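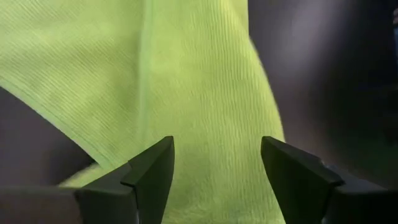

Section 6. Police rounds: setting up a live incident page

For the Ivero paper and the Kaston weekly. Farooqui Digital did the build, we wrote this bit. Last changed 7 August 2021. Printed copies older than that, bin them.

Covers deaths, assaults, searches, serious crashes, fires with police attending. Not court. Court is section 7, different template, different rules.

Before you start

You need a desk login for Orano (reporter login won't show the Incident tab). A phone that can get the sign-in code. The police media line number, on the contacts sheet under P. If the login screen hangs, refresh once, wait, then try the other browser. Still hanging, ring Farooqui support on extension 122.

Creating the page

1. Open Orano. Incident tab, then New Incident.

2. Working title. Suburb or town plus what police have confirmed, and nothing more. "Police at Ivero address" is fine. "Murder at Ivero" is not, unless police have used the word on the record.

3. Pick a category. Unsure, pick Police Attending. You can change it later. Going the other way is messy, the old category stays in the web address.

4. Set Status to HOLD. The page is invisible to readers while it's on hold.

5. Fill in the Confirmed box. Time of call, general location, who attended, condition of anyone hurt. Each line needs a source in the grey field next to it. Leave the grey field empty and the line won't save, and you don't get a warning. It just goes.

6. Fill in the Unconfirmed box. Neighbours, scanner, social posts, tips. Readers never see this box, but it does come up in a legal request so write it like a grown up.

7. Street numbers. Leave them out. Street name only, and only once police have given it or our own reporter is standing in it.

8. Save. Check the little clock at top right has moved. If it hasn't, it didn't save.

CAUTION: Do not name a person who has died until police have released the name or the family has agreed to it. A Facebook tribute is not a release. Neither is another outlet running it.

CAUTION: Once someone is in custody, tick the In Custody flag straight away. It closes comments and drops the page off the automatic social feed. Prior convictions, past bail, old stories about the same person all come out of the Related panel. The flag doesn't do that part, you do.

Going live

9. Get a second pair of eyes. Chief of staff or night editor. They tick the Read box under their own login. Don't tick it for them.

10. Change Status from HOLD to LIVE.

11. Headline limit is 33 characters on the phone alert. Longer than that and it chops, sometimes in the worst place. Read the chopped version in the Preview window before you send.

12. Send alert. One button, no undo. The alert goes to everyone signed up for your area. At Kaston that's more than 1,000 phones.

Note: the Send button stays blue after you press it. Known fault. Press it again and you send it agian. Look in the Sent list before touching anything.

Updating

13. New facts go on top with the time. Use 24 hour or am/pm, don't care which, stick to one per page.

14. Something wrong? Don't just delete it. Use Correct, type what changed, save. The correction line shows at the foot of the story. Spelling and punctuation you can fix quietly.

15. When police say a person has been charged, start a court page from section 7 and link across. Don't turn the incident page into a court page. The wording rules are different and the template keeps the old comments settings.

16. If a death turns out to be non-suspicious, stop. Status to HOLD, ring the chief of staff. Most times the page comes down to a short line or comes off altogether. If suicide is possible the crisis line panel goes in, under Inserts, Support. No method, no detail of place.

Photos and video on incident pages

17. Upload to the Incident folder, not the general one. General gets picked up by the homepage slider by itself.

18. Blur number plates and house numbers. The Blur tool is a square, drag it bigger than you think. Check it on a phone as well as the desktop.

19. Reader pictures: permission in writing, saved to the page as a note. A text message will do. Screenshot it.

CAUTION: Nothing showing a body, covered or not. No kids at the scene. If in doubt leave the slot blank, the template copes.

Handover

20. Going off shift, fill in the Handover box. Who you last spoke to at police media, when they said they'd call back, what is still unchecked.

21. Assign the page to the next person by name in the Owner menu. A page with no owner goes back to HOLD after 6 hours. This has caught us twice, once in November with a search still going.

Common problems

Page live but not on the homepage. Area tag missing. Edit, Tags, add the town, save.

Comments open when they should be closed. In Custody flag was ticked after the page went live. Untick, save, tick, save again.

Alert went to the wrong area. Can't be recalled. Send a short follow-up to the same area saying which town it was meant for, then send it to the right one. Tell the night editor.

Two pages for the same job. Keep the older one. Copy the new lines accross by hand, sources too, then set the second page to HOLD and put DUPLICATE in the title. Don't use Merge. Merge drops the grey source fields.

Closed pages are kept under Archive, sorted by town. To reopen one ask the chief of staff, desk logins can view only.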